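Workshop Wiki > Build Logs > Gimach Arm > Open Tickets

Ticket 141: gripper closes, then says it has nothing

February 2021, posted by Danai Karras
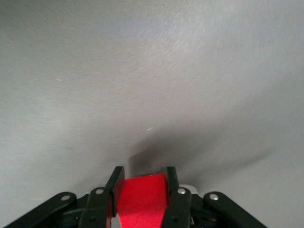
Okay, so the problem in one sentence: the arm goes down, the fingers close, and about half the time the software decides there's nothing between them, opens up again and goes looking for the block it was already holding. I've been calling it the butterfingers bug, but the mechanical side seems fine to me. The wrist camera view has the red block sitting square, one pad against each side, both pads sticking up a little past the top, and I can't ask for a better grip than that. So I'm starting from the idea that Gimach is grabbing properly and then lying to me about it.

Setup, for anybody who hasn't been over to our bench lately: it's the same Gimach build Yurani and I started in the back corner of the workshop, with the printed linkage gripper, the Irkametti servo board, and my own very homemade script deciding what counts as "holding something." The script does that two ways. It reads the finger position from the board after the close command, and it checks for a patch of red in the camera picture. Both have to say yes or it lets go.

What I tried first (wrong, but I'm writing it down anyway)

Swapped the servo cable. No change. Tightened the horn screw, which did need it, so that was a nice surprise, but no change there either. Then I spent an entire evening convinced the power supply was sagging when the fingers squeezed, and I borrowed Ashok's meter to catch it in the act. It did not sag. Sorry for hogging the meter, Ashok! It's back in the drawer.

Second evening

Yurani said to stop poking at hardware and print the numbers, which I should have done on day one. So I had the script dump the finger position at every close. Fully open reads 141 on our board. With a block in the fingers it was supposed to stop well short of the empty-close number, and it does, every single time, good grabs and "failed" grabs alike. So the position check is off the hook.

That leaves the camera. I saved the little picture the script looks at whenever it said no, and flipped through them with a cup of coffee. The patch it checks was set too high! Mostly it was looking at the gray surface just past the block, right where the gripper's own shadow is darkest. If there was a sliver of red in there it passed, and if the camera had shifted a hair it didn't. I'd set that patch up before Yurii reprinted the camera mount and never touched it afterward. (Not blaming the mount, Yurii. It's a much better mount.)

Changes made

Moved the check patch down so it lands on the front of the block.

Dropped the brightness cutoff, which was rejecting red that was a bit dark.

Added a wait of 3 ticks after the close command before it looks at anything. I don't know that this was needed, but the log is easier to read with the pause in there.

Ran it with the new settings until I got sick of the sound. The log has 694 closes in it and 2 false "nothing here" results, both in the first batch, before I fixed the cutoff. None after that.

Reply from Hryhorii Ostapchuk

Glad it's behaving. I'd still get rid of that "both have to say yes" rule. If position says there's something in there and the camera disagrees, have it try the camera up to 3 times before it opens. Dropping a part is worse than waiting a second. I did that on the Jandari arm and can send you the bit of code, it's short.

Reply from Danai Karras

Yes please, send it! I like that a lot better than trusting my patch placement forever. I also want to try blocks in other colors, and as written the script would be hopeless at those, so the camera check needs a rewrite at some point regardless.

Still to do: put the patch location in the settings file so it isn't buried in the script, and write on the mount itself, in marker, CHECK THE PATCH IF YOU MOVE ME. Also the right-hand pad could use fresh glue before the next long run. Leaving this open until Hryhorii's retry code is in and I've had one full evening with no complaints from it.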